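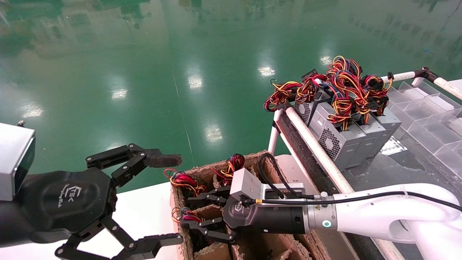

The Diltoto build ate my whole August, and I'm not sorry! Two arms, one shared workshop in Faltberg, and a job that sounded easy when I signed up for it: get old computer power supplies into divided boxes. The units themselves behave fine. The cables are what get me, all that red and yellow and black coiled between the cardboard dividers, and the fingers have to go down into a slot right beside them. I've rewritten the approach move 40 times (no kidding).

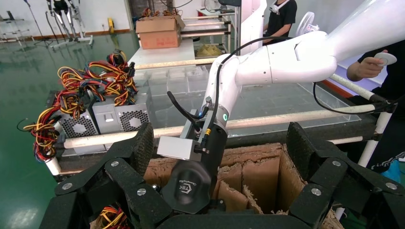 Next up is a slower release, plus a softer close on the grip so I quit squeezing things. My log is up to 244 tries now and I'd love to hit 3000 by spring. Come by if you like untangling wires!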